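Write the hold down before you write the motion

3/26/20

Most of the arguments I hear about rules for robot cells are arguments about fences. How high, how far back, light curtain or laser scanner. Those matter, and the people who work on them have done good work. My complaint is with the part of the job that gets left to whoever is programming that week, and that is how the robot is allowed to handle the thing it is working on.

I spent a good part of last year helping Barko rewrite its handling rules for computer assembly and teardown. The old document ran to 38 pages. It had 3 lines on grip. One of them told the reader to use "suitable force", and I have never met a programmer who thought they were using unsuitable force.
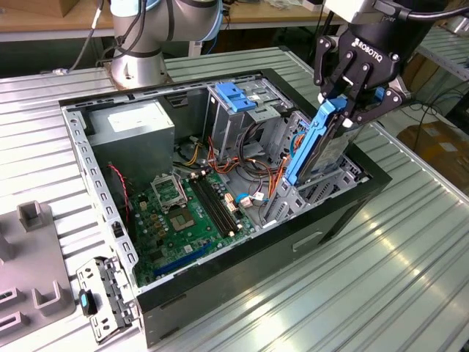

Photo: Grovley

A hard drive in its caddy is a fair test of a handling rule. The caddy is plastic and gives a little. The drive inside doesn't like being knocked. The bay is sheet metal with ribbed slots, and if you come in a few degrees off, the caddy can catch on an edge while the arm keeps pushing. A person feels that and backs off without thinking. A robot backs off if somebody set a limit, and at a great many sites the limit is whatever the arm shipped with.

So the first rule I would make mandatory is a written insertion limit for every part that goes into a slot, bay or socket. One number for force, one for travel, and an instruction for what the arm does when it reaches either. "Stop and hold" and "stop and release" are very different outcomes when the part is halfway in, and the choice shouldn't be made by default settings.

The second rule is about the grip itself. Name the surfaces the fingers may touch. For a drive, that means the caddy and never the circuit board underneath. Naciri, a refurbisher I have visited twice, logged 317 rejected drives in one November, and when they sorted through them the largest group had marks where fingers had closed on the bare board. The fix was a single drawing taped inside the cell door. It should have been in the procedure from the start.

The third rule is less popular. Say what state the workpiece must be in before the arm moves. Is the side panel off? Are the cables tied back or left loose? Is the socket lever up or down? I have read procedures that describe the robot to the millimetre and describe the computer as "open".
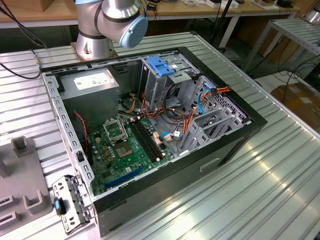
Cables are where this usually falls apart. Power leads don't sit in the same place twice, and a path that cleared them on one unit will drag through them on the next. You can tie them, you can route the arm around the worst spot they could be in, or you can have it check first. Any of the three is defensible. Leaving it out of the document isn't, and yet I see it left out all the time. The same goes for an open processor socket. The contacts bend easily, and no tool or part should be carried over one unless the written path says so.

The usual objection is cost. Stekus, a small integrator, told me that a proper handling sheet adds $2,000 to a job once you count the trials, and that their customers won't pay for it. I believe them. I would also point out that the customer pays anyway, later on, in scrapped boards and in the hours spent working out which cycle did the damage.

A fairer objection is that detailed rules go stale. Swap the caddy supplier and the sheet is wrong. That is true of torque charts as well, and we keep those current by putting a revision number on them and making one position responsible for it. Handling sheets can be run the same way. If the part changes, the sheet is pulled and the cell stays in manual until it has been reissued.

I don't think this needs a new national standard. It would take years and come out vague. Purchasers could do it by contract this year, with one clause that says the cell is not accepted until the handling sheet is signed off for every part on the list. Barko's new clause is half a page long, and most of that is the list.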